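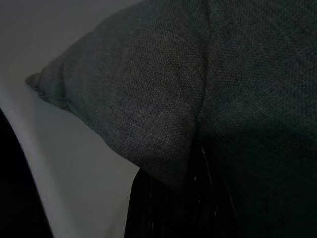

Dark woven cushion, corner down on the pale surface, seen from the wrist camera.

Tradard gripper kit, reviewed after 983 cycles
Reviewed by Hsin-yi Chien, 2023-07-16

We bought the Tradard two-finger kit in June to pick up and turn soft furnishings. Setup took one afternoon. The manual is clear, the cable is long enough, and the wrist camera worked with our software right away.

On hard parts I have no complaints. Boxes and blocks were picked and placed without trouble. Cushions are where it went wrong. At cycle 983 the left finger closed on a fold of coarse fabric and the controller reported "grip OK" at half the set width. The arm then lifted, the fabric held, and the force limit did not trip. Marek Štěpánek hit the stop button. The motor housing was too hot to touch and one finger pad had torn.

The log showed the force reading frozen at its last value. Triltent, who sold us the kit, sent new firmware. With it the fault came back twice, both times on dark, loosely puckered cloth where two pieces met at a crease.

Support answered quickly but has no fix yet. We now run cushions at low speed with a separate current cutoff, and no one reaches in until power is off.

Good camera, good manual, poor force sensing. Two stars. I would buy it again for rigid parts only.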